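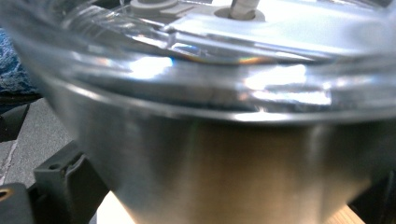

One reader asked whether the fingers on the Fodis hand gripper can be reset without sending the whole unit back to Plarnville, and whether the camera has to come off first. They can, and the camera stays on.

The steps cover a finger check and reset on a unit that is used on smooth, round objects. Curved steel is the hardest thing we grip with it. A finger that sits slightly out of line will still hold a box, but it slides on a steel vessel with a brushed side.

## What you need

- the small hex key from the Trorach kit
- a lint-free cloth and isopropyl alcohol
- two strips of paper, cut narrow
- a round steel test object with some weight to it

## Clean first

1. Switch the unit off and open the jaw all the way.
2. Wipe the inside face of each finger with the cloth and a little alcohol. Go into the notch at the top as well.
3. Wipe the side of the test object. Grease on the steel gives the same result as a bad finger, and you will waste time on the wrong part.
4. Let everything dry.

## Check the contact

1. Put the test object on a table that doesn't rock.
2. Hold a paper strip against each side and close the jaw on it gently, low on the body. Stay on the metal. If the object has a clear plastic top, keep below the seam.
3. Pull the strips one at a time. Both should drag the same.
4. If one strip comes out freely, that finger needs resetting.

## Reset a finger

1. Open the jaw and take the load off the finger.
2. Loosen the screws at the base by half a turn. Don't remove them.
3. Close the jaw on the test object and let the finger settle flat against the side.
4. Tighten the screws a little at a time, going back and forth between them.
5. Repeat the paper test.

If a finger won't stay put after a second try, replace it. Check for cracks near the screw holes before you blame the screws. The last finger we replaced had 1,206 closes on it and had worn on one side only.

## Check the camera view

Close the jaw on the object and look at the live picture. You want a finger in view where it meets the side. Clear plastic and polished metal throw glare, so judge the alignment from the finger and ignore the reflections. If a light is washing out the contact area, turn the object or move the lamp before touching the exposure setting.

Write the date and the close count on the Ivanov log sheet. We repeat the paper test every 7 days of use.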